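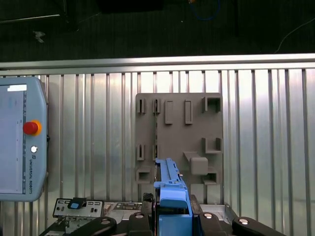
Pendant end of the cell, blue part in the gripper, grey fixture board behind.

Strip keeps missing the second column of clips after board swap - UR cell

Asked by josteck_nights, 4/20/26
Tags: universal robots, fixture, gripper, teach points

Hi all. Small UR cell, grey plastic fixture board on the ribbed ali panel. The old board cracked at one of the clips in August so we had a new one made, same drawing supposedly. Been nursing it ever since. Program is unchanged, called TULORA_101 if anyone here knows it from the old Dirard line.

Problem: dark strip goes into the clips fine at slow speed. Turn it up and it catches on the lip of the lower clip maybe one shift in three, protective stop, somebody has to go and clear it. Blue part goes home OK every time, its only the strip.

Tried so far:
new fingertips, both sides
re-taught the place point twice
cleaned out the slots
swore at it

Do I re-teach everything or is it the board? Don't want to touch all the waypoints if I can help it, there's loads and half of them have no names.

3 answers

Noman Dogar
Accepted answer - 81 votes

Don't re-teach single points. You'll fix one and the next one goes off, been there.

Are your waypoints taught in base or in a feature? If base, make a plane feature off the new board first. Pick three spots you can find again, corners of pockets are good, clips are not as they flex. Touch each one with a pointed tip, slow, TCP set for the tip and not for the gripper. Then move the pick and place points over to that feature, check them one by one with the speed slider right down. Bit of a slog, but next time the board changes you redo three touches and go home.

Before all that though, check the board is sitting flat. Slacken the fixings, wipe behind it, nip up again a bit at a time going corner to corner. Swarf behind one corner is enough to lean the clips over. Ours did exactly that and I lost a day to it.

Also check the finger screws. If they've backed off at all the part can tilt in the grip and you'll chase your tail. Mark them with paint pen once tight so you can see at a glance.

Comment - josteck_nights: was all in base. Board was rocking as well, top corner. Cleaned behind it and did the plane thing, 958 cycles at full speed since then and no stops. Cheers

Comment - Noman Dogar: good. save a copy of the old program somewhere before you tidy the names up

Babar Bhutto
14 votes

Agree with Noman on the feature. Would add - come in from above the slot and stop short, then a slow straight move for the last bit. MoveL not MoveJ. A lot of people leave the joint move in all the way and the strip swings slightly on the way down. Put a small chamfer on the clip mouths too, needle file will do it, take the same off each side.

And check the payload is set right with the part in the gripper, wrong payload gives you daft protective stops that look like a collison.

yeoman_dave
0 votes

we just run ours slower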